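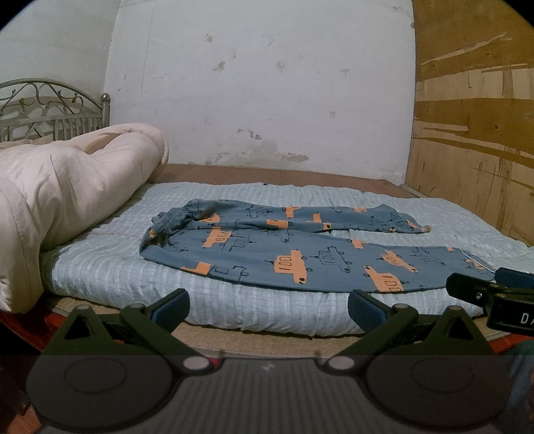
Vehicle pyjamas, bottom half

20 January 2018

Print | E-mail

Manikandan Raju's folding method has reached our house. He swears by it: legs together, waistband in, thirds, then stand the thing up in the drawer like a file. It is supposed to save a whole shelf. I have my doubts. Pyjama bottoms with elastic waists do not want to be filed, and one leg always ends up fatter than the other, whatever you do with your hands.

I gave it a fair go on the bed. Two pairs behaved. The orange-vehicle ones sprang open when I let go, and I was told I hadn't smoothed them enough. Perhaps. I have been smoothing clothes since before he could walk -- nothing I own has ever stood up by itself.

We are meant to have the whole lot done before the move to Cillach in August, which seems to me a long time to keep anything in thirds. Six drawers, four of them sticking. I would sooner mend the drawers.

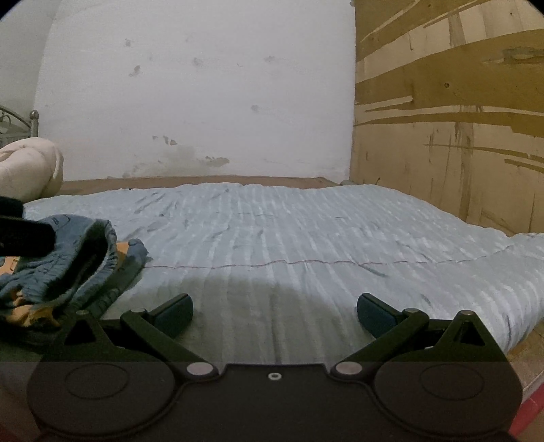 The striped sheet

Still creased. The woman at the shop in Sarkonlow promised it would need no ironing, and I said at the time that I had heard that before. I pulled it straight at the corners twice and gave up. It can be creased. I shall be asleep on it.

2 comments | Share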